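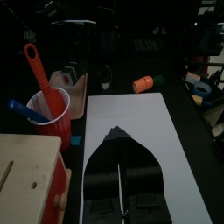 Figure 11.1 A plain white board on a dark tabletop.

Chapter 11
Light, Surfaces, and Contrast

Key terms: reflectance, contrast, glare, adaptation, task lighting

After reading this chapter you should be able to explain why two surfaces under the same lamp can look very different, work out a simple contrast ratio, and choose a finish for a work surface based on the job done there.

11.1 What the eye compares

People tend to think of a room as bright or dark because of its lamps. The lamps are only part of it. Light that reaches the eye has usually bounced off something first, and the share that bounces depends on the surface. This share is called reflectance. Fresh white paint sends back most of the light that falls on it. Matte black paint sends back very little, and a person standing in a black-painted room may ask for more light even when the meter reading at the table is high.

The eye does not measure light the way a meter does. It compares neighboring areas. A gray card looks pale against black cloth and dull against white paper, although the card has not changed. Shop planners, sign painters, and kitchen designers all make use of this effect, and it explains many complaints about lighting that has tested well on paper.

11.2 Dark rooms and pale edges

Suppose the light falling on a bench is 200 lux. Raising it to 2000 lux makes the bench brighter, but it leaves the ratio between a black top and a white part resting on it the same. If the worker's trouble is low contrast, stronger lamps will not cure it. Changing the color of the top often will.

Dark surroundings also cut down on stray reflections. In a room with white walls, light arrives at the bench from every side and fills in the shadows. With black walls most of that fill is lost, shadows deepen, and small pale fittings stand out. 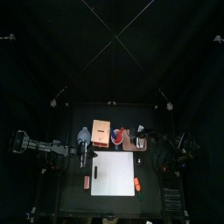

Figure 11.2 Black walls and a black work surface, with pale brackets at the corners.

Janelle Dalisay disagrees with the usual advice to paint a workroom dark for the sake of contrast. In her notes on the Kotside shops she writes that people moving between a black room and a sunlit hallway lose time while their eyes adjust, and that a middle gray would have served them better. Her point is taken up again in Section 11.4, under adaptation.

11.3 Working out a contrast ratio

To find a simple contrast ratio, divide the reflectance of the lighter surface by that of the darker one. Both must be under the same light. A ratio of 2 is enough to tell a large part from its background, but fine print calls for much more. Gloss finishes need a separate check, as they can throw a bright patch toward the eye from one angle and look nearly black from another.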